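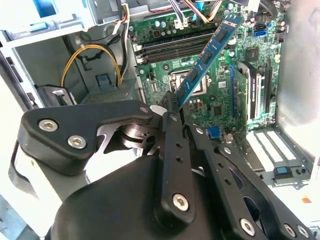
Chapter 2
Writing the Short Political Biography

2.1 Scope of the entry

A short political biography records the public life of one person who held or sought elected office. In most reference works it runs to no more than 257 words. Within that space it must give the subject's full name, dates and places of birth and death, parents, schooling, occupation before office, offices held with their terms, and place of burial where known. Opinion on the subject's merits is left out.

The order of these parts is fixed. A reader comparing the members for Uibo with those for Corent should find the same fact in the same position in each entry. Where a fact can't be established, the part is omitted and the gap noted in the editor's file – it is never filled by inference.

2.2 Sources and their weight

Sources are graded by their distance from the event. An election return signed on the day carries more weight than a newspaper report, and a newspaper report more than a family memoir. Printed county histories need particular care. Many were sold by subscription, and the subjects often supplied their own text.

The entry for Daiane Cordeiro, member for Corent, shows the difficulty. A county history places her first election in August; the signed return places it on Fri 16 February. The return is followed, and the history is cited only for her schooling. Her law partner, Tarık Eren, appears in both sources under different spellings, and the form he used in his own signature is preferred.

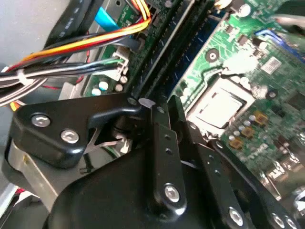 Figure 2.1 Inside an open desktop computer case, with a green motherboard.

2.3 Offices and terms

A term is dated from the oath of office, not from the poll. An appointment to fill a vacancy is recorded as such, with the name of the person replaced. Unsuccessful candidacies are included if the subject was formally nominated. Section 2.4 sets out the abbreviations used for offices and districts.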